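Prulstead Lint Roller, Long Handle: Six Months of Use

I bought the Prulstead in November to replace a short Diltis roller that had lost its grip on the spindle. It gets used on table linens, chair pads and black clothes, in a house with a dog.

The handle is the reason to pick this one. It is long, smooth and thicker toward the end, so it sits in the palm without having to be squeezed. On the Diltis my knuckles dragged across the fabric. On this one they stay clear of it.

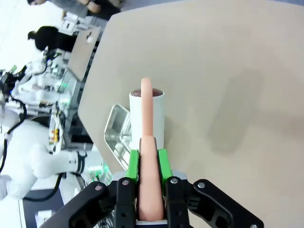 A handle-like piece, thick end toward the bottom.

Sheets are the weak point. The adhesive is strong on the first pass and fades fast on dog hair. A dining chair pad takes me two sheets, sometimes three. The perforations tear straight most of the time, but when one goes wrong you lose half the next sheet getting it started again. Refills come in a pack of 7, and the Ultus refills I tried were a loose fit and slid sideways.

Storage is the other complaint. There is no cover and no hanging hole, so you have to find a place to put it. Mine goes in a small stainless-steel container, roll down and handle up. That keeps the adhesive off the table, and the handle is easy to grab while I am setting out plates. The container was not included. 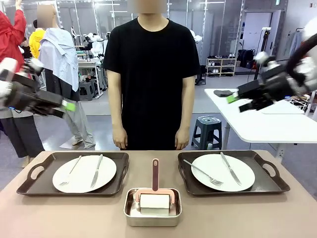 Stored roll down, between the two trays.

It will not fix a wool coat. I tried it on a Hoarau blanket as well and it pulled up more blanket than hair.

Pros: comfortable handle, strong first pass, stands up in a container
Cons: no cover, sheets run out quickly, off-brand refills may not fit

Four stars out of five. I would buy it again for the handle and stock up on refills at the same time.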